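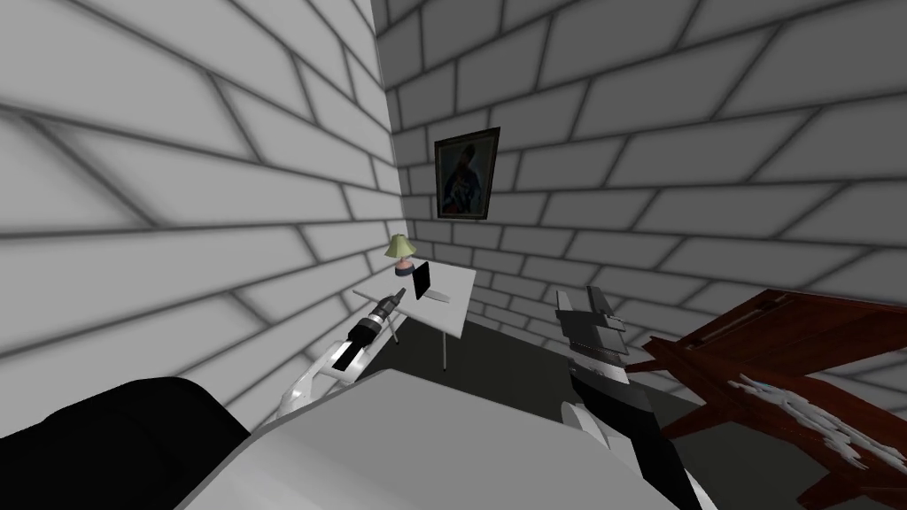 1/ New build thread! I'm putting together a two-armed robot in my shared workshop, and before I cut a single real bracket I'm running the whole thing in simulation. White brick room, small table, a lamp, a painting on the wall, and two arms I get to boss around from my desk.

2/ The project is called Plilter. I started the arm model back in January, on a laptop that sounded like a hair dryer. Trinity Lindgren let me move it over to the shop desktop and wow, what a difference. I can change a link length, hit reload, and be poking at it again before my coffee goes cold.

3/ First goal is picking small stuff off a table and putting it back down. Sounds easy! The shoulder and elbow were pretty quick to tune. The wrist ate two weekends. I had one joint axis flipped, so every time I asked for a roll to the left it went right, and I kept "fixing" it in the controller instead of in the model file. Don't do that.

4/ Each wrist has its own camera view in the sim, and I'm getting so much out of those. Two flat fingers, one on each side, and whatever is past them.
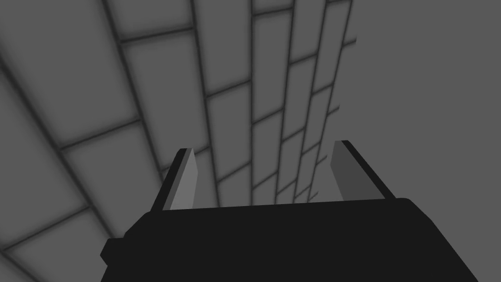
I've been using that view to sort out finger spacing. The real pads will be cut from rubber sheet, so I want the opening settled before I buy any. Right now I'm trying 33 mm between the pads, and I may go a little wider if the Sheehan servos can still close it with some squeeze left over.

5/ Speaking of servos - the real arms need 12 of them and I have two. So yes, plenty of sim time ahead of me, and I'm fine with that. It's the most fun I've had with a project in years.

6/ This week is all about the approach move. The arm has to come up to the table from low on the left, clear the front edge, and reach in toward the lamp side without sweeping everything onto the floor. I added a waypoint just short of the edge and slowed down the last stretch. Much calmer already. 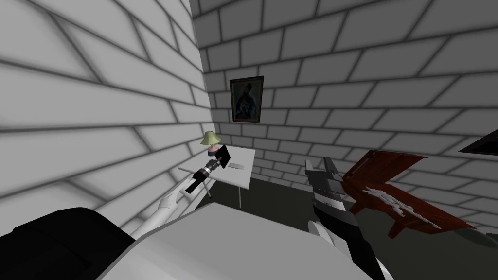
Yaroslav Boiko wrote back that I should set the waypoint from the gripper tip and leave the wrist out of it, or the clearance will be wrong every time I swap fingers. He's right, and it took me ten minutes to change. Thank you!!

7/ Next up is wrist tilt. With the hand pitched up I get the lampshade on one side and the painting past the fingers, which makes a nice check on whether the camera is mounted at the angle I think it is. Blank brick tells me very little. A picture frame with corners is great.
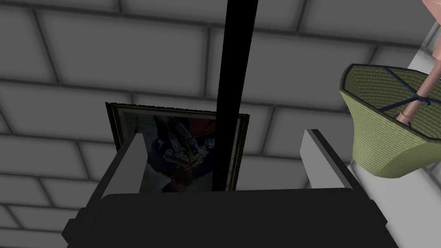

8/ Shopping list for the first real arm: bearings, rubber sheet, Grasa cable sleeve, and a Cemby power supply if the shop can spare the shelf space. I'll print the forearm shells in white to match the sim.

9/ If you've built a two-finger gripper at home, tell me what you used for the pads! Bike inner tube? Silicone? I have scraps of both and will happily test them side by side. More when the first bracket comes off the printer.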